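Dastesine wants the humanoids on tidy-up by June and everyone here argues about wages. Fine, argue. But 22 of us clean those offices and what changes first is the talk. Ginette Fortin trained me desk by desk, gossip included. Now she'll watch a machine and log its faults. Same pay, they say. Lonelier job, I say.
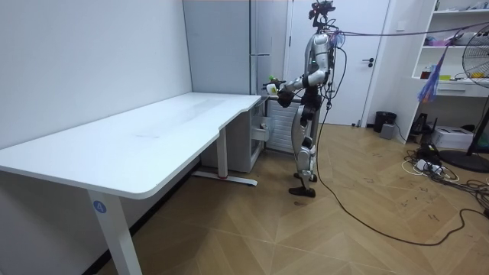
*Karkix, no. 20, p. 3*

One small white bottle, green cap, a whole robot holding it over the corner of a desk. Ginette does almost 600 desks a month and knows who wants thier stuff left alone. Who teaches it that? She does, probably. So pay her for teaching. Put it in the contract, before June, in writting.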